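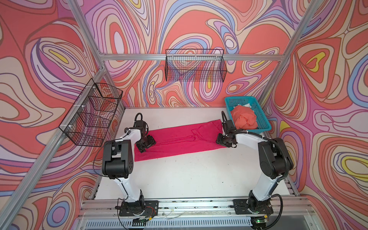 A reader wrote under the December post that wire baskets on a wall are a waste of money, that they collect dust and odd screws, and that anyone with a table that size should put a drawer unit under it and be done. She also asked what the baskets were fixed with, so I will take that part first and the drawers after.

The one on the left is held to the post with small white zip ties. I had meant them to be temporary. I bought the basket at Inard, the hardware place in Brinstead, and it came with two hooks that were made for a much thinner bar and would not go over an aluminium profile at all. I had zip ties in the house, so I used those, and I have not gone back to it. They don't slip if they are pulled tight and the basket is pushed up against the post while you do it. I did it the other way the first time, with the basket hanging and the ties loose, and it sagged at one end as soon as I put the tape measure in.

The one at the back is longer and hangs from the rail. It went up in an afternoon, most of which was spent deciding on the middle. I measured from the left, marked it, measured from the right, marked it, and had two marks. I went with the first.

As for drawers, I had drawers. The old desk had 3 of them down one side and I kept losing things in all of them. Scissors went in the top one and then slid to the back. The middle one held envelopes and cables, and whatever I wanted was under the other. With an open wire basket I can see what is in it from a chair, and when it is full I can see that too and have to do something about it. I accept the point about dust. The finer mesh is worse for it. I take the baskets down when they start to look grey and wash them in the bath with washing-up liquid, then stand them on a towel overnight. New zip ties each time for the left one, obviously. A bag of them cost me less than a sandwich.

Other people asked about the walls. They are printed panels, sold under the name Morelli Coral, and the pattern is a sort of marbled swirl, mostly coral and pale pink and lavender, with some blue and the odd bit of yellow. I wanted plain grey. The shop had plain grey on order with no date for it, and this on the shelf at 18 pounds a panel, and I took it home the same day. I thought I would be sick of it in a week. I have got used to it. My sister says it looks like the endpapers of an old book, and I would say it looks like ice cream that has been left out, but either way it is on three sides now and I am not taking it off.

It does have one drawback that I didn't think about. Small coloured things disappear against it. I hung a pink-handled brush on the right-hand side for a while and lost it twice while it was hanging there. Black shows up well, so the wire baskets were a lucky choice. I'd have bought white ones if they had been in stock, and I think white would have looked tidier and been harder to live with.

The table itself is white, and white is good for sorting. Anything dropped on it can be found. It marks, though. Pencil comes off with a damp cloth and biro comes off with a bit of surgical spirit. I have not found anything that shifts the black marker, so that stays in a pot on the windowsill and is used over newspaper.

That leaves the teal basket at the back on the right. It is plastic, with lattice sides, and came from Famholm in a set I bought for the bathroom. It was too wide for the bathroom shelf. I use it as the place where things go when I don't know where they go, and I empty it on the first of the month, which is how I come to be writing this today. The rule is that everything has to leave it. If something goes back in, it has to be something I have used since the last time, and this morning that let through one roll of masking tape and a torch. The rest was receipts, a key I don't recognise, a fuse, some ribbon and the instructions for a kettle we gave away.

I did think about getting a second one the same to stack on top. I went as far as picking it up in the shop. But I know what would happen, I would have two baskets of receipts and keys, and the top one would sit on the bottom one so that I never saw into it. So I put it back and bought bin bags.

A few things I would do differently, for the person who said she was setting up something like this in her box room.

Put the rail up before the panels if you can. I did it after, and I was leaning across the table the whole time trying not to scuff the print.

Measure the basket with its rim. The size on the Inard label is for the inside, and the rim adds more than you would expect. My back one fits. The first one I bought didn't and had to be returned, and the bus to Brinstead is not quick.

Leave more room under the back basket than looks right. You need to be able to get your hand and a cloth under it, and whatever you keep on the table at the back has to come out forwards without catching. Mine is fine for the teal basket. It would not be fine for a tall jar.

Don't fill the wire ones to the top. I keep to light things in the left one, given what is holding it up.

The whole job came in at nearly 12 hours of my time, spread over more weekends than I'd like to say, and a fair part of that was walking about the house with a basket in my hand looking for somewhere to try it. The next thing is the cupboard under the stairs, where the hoover lives, along with a box of curtain hooks from two houses ago. I have not opened that door properly in a while. I'll put something up when I have.

Posted June 1, 2026

Blog > Around the house > Storage

This site uses cookies to remember your settings and count visits. By carrying on you agree to this. Accept | Manage cookies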